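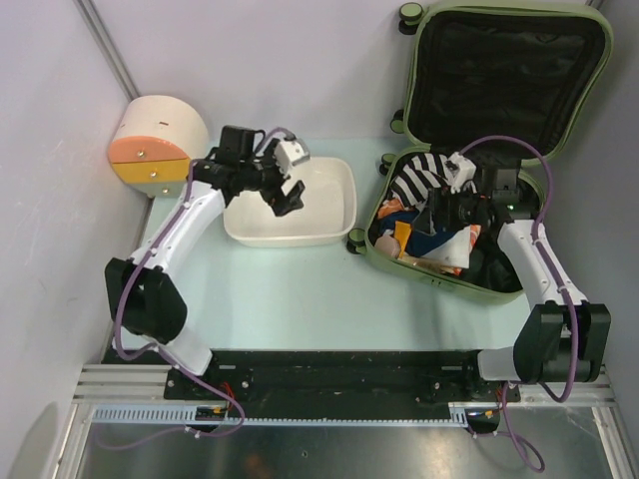 Safety Notice for the Visten Dual-Arm Cell (2 min read)

Skastora has identified a fault in the grip force limit of Visten cells running controller release 7.31. After an emergency stop, the limit may return to its factory value, and the gripper may then close harder than the operator has set. Soft goods are the main concern. In packing work, where one arm presses into the clothes in an open suitcase while the other is held over a tray, excess force can tear fabric or trap a hand placed inside the enclosure.

The fault was reported in March by Stijn Nijs of our Dirberg service office. It affects 73 cells. No injuries have been reported.

Until the update is installed, owners must re-enter the force limit after every emergency stop and keep hands outside the enclosure while either arm is powered.

Issued April 19, 2019
Milovan Stojanovska, Product Safety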